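4. Choosing and placing storage bins

The Toltby shelf kit is sold as fitting "any bin". Treat that with caution. Measure your own bins first, lip included, and allow 2 cm of clearance on each side.

4.1 Stand the bin on a hard, level floor and press each corner. If it rocks, don't put it on the top shelf.

4.2 Open bins with a sloped front lip, such as the blue plastic one, go on the lower shelves with the lip facing out.
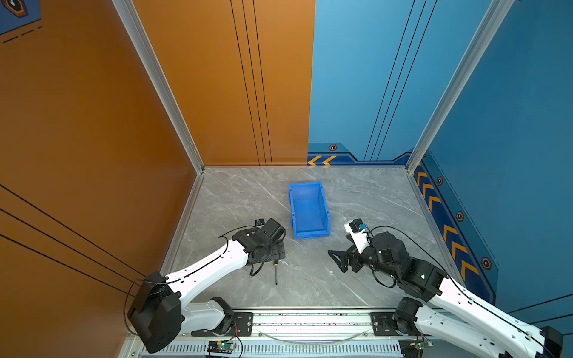
4.3 Slide the bin in until it meets the back stop. Wanard bins may need a firm push.

Note: The stick-on labels are said to last for years. Ours began to peel after more than 6 months, so keep a marker pen handy.

Caution: Load each shelf to 10 kg at most, whatever the box says. Check the brackets again after 4 weeks and tighten any that have worked loose.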